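Wanyama toy library to move into former Weser Street post office

12/13/18

The Wanyama toy library will leave the basement it has used for the past five years and reopen in May in the old post office on Weser Street, the town council decided at its last meeting of the year.

The council approved a lease with the building's owner, Lalinon, on a vote that followed a short discussion of parking and the condition of the back stairs. The library will pay a reduced rent for the first part of the lease, and the town will cover the cost of a new ramp at the front entrance.

Families with a library card from the town can borrow toys, puzzles and games in the same way they borrow books. Items go out for three weeks and can be renewed once. The collection now holds 1,458 items, up from a few shelves of donated board games when the service began.

Space has been the main problem. The basement room has one narrow door and no windows, and parents with strollers have had to leave them in the hallway. Larger items, such as play kitchens and ride-on cars, are kept in a storage unit across town and have to be requested ahead of time. Under the new plan, everything will be under one roof.

The former post office has stood empty since the counter service moved to the shopping center. The sorting room at the back will hold the shelves, and the public lobby will become a play area where children can try things out before taking them home. The old service counter will stay and will be used as the checkout desk.
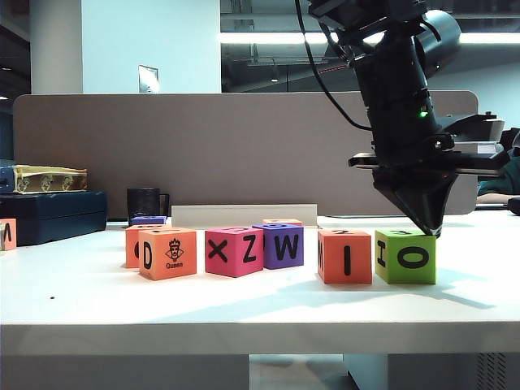
Foam letter cubes, among them one with a queen drawn on it. Photo: Stestent

Alphabet toys, wooden train sets and floor puzzles are the items most often borrowed, according to the library's yearly report. Demand is highest in the weeks before school starts and again in the winter, when outdoor play areas are closed. The report also lists lost pieces as a steady expense – puzzles with a missing piece are taken off the shelf and offered free to anyone who wants them.

The move is expected to bring a change in hours. At present the library is open two afternoons a week. The plan calls for a third afternoon and one morning session for parents with babies and toddlers. Staff hours would rise to 40 a week, shared between two part-time workers. The council will vote on that part of the budget separately in the new year.

Not all members were in favor of the lease. Those who voted against it said the town should first look at empty rooms in buildings it already owns, including the upper floor of the fire station. Supporters answered that the fire station has no elevator and that adding one would cost far more than the ramp.

Residents of Weser Street asked about traffic. The council agreed to mark four short-stay spaces in front of the building, with a limit of 30 minutes during opening hours. The loading area at the rear will be kept for deliveries.

A fund drive has raised $3,000 toward new shelving and floor mats. Donations of used toys will be on hold from the end of the winter until the move is finished. After that, clean items in working order can be dropped off at the checkout desk. Stuffed animals and battery chargers are not accepted.

The basement location will keep its normal schedule through the winter. Borrowers will be able to keep items for an extra two weeks while the shelves are being packed, and no late fees will be charged during that time. The exact opening date will be posted at the main library and at town hall.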